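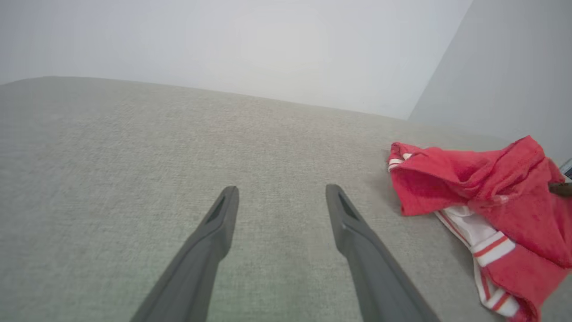

Light gray seat, right side: the red piece with the white striped band, before folding.

August, 9:40 in the morning. Sitting corner, Likthorpe workshop.

Continued with the tidying list for the sitting corner. The seat fabric is from the Avham roll, article 315, and I am still satisfied with it. The small speckles in the weave hide dust very well, maybe too well, so I cannot judge by eye if it is clean. I will vacuum it on the same day as the floor and stop thinking about it.

The red thing is more of a problem. In the list it is written only as "red textile", and we have two shelves where it could go: towels, or clothing. When it is bunched like this I could not decide from the doorway. The stripes on the band did not help me, because the Lennox towels and the Lennox shirts are both sold with stripes. I propose that we write the color and the band in the list and leave the type open until someone has unfolded the piece. Please do not guess. Last month I guessed, and a bath mat went to the clothing shelf and stayed there.

Order of work I want to try:
Take the piece by the highest fold and lift it straight up, do not pull it over the seat. The weave catches on loops, we learned this with the old blanket.
Lay it on the big table, find two corners (or two sleeves), then fold in three.
Put it on the shelf with the band to the front.

Rub test for the fabric: the sheet from Cunditz says 3000 rubs for the short test. I did 874 yesterday with a red cotton cloth and then my arm was tired. No color on the gray so far — only a little fluff, which went away with the tape roller. I will continue after lunch and write the number on the same card. If anybody else continues, please use the same cloth, it is in the drawer under the kettle.

To ask: is the washing at 40 degrees allowed for this red? The label on the other red pieces is washed out and I cannot read it.

Also the tape roller is almost finished. Two new ones to order, the wide type.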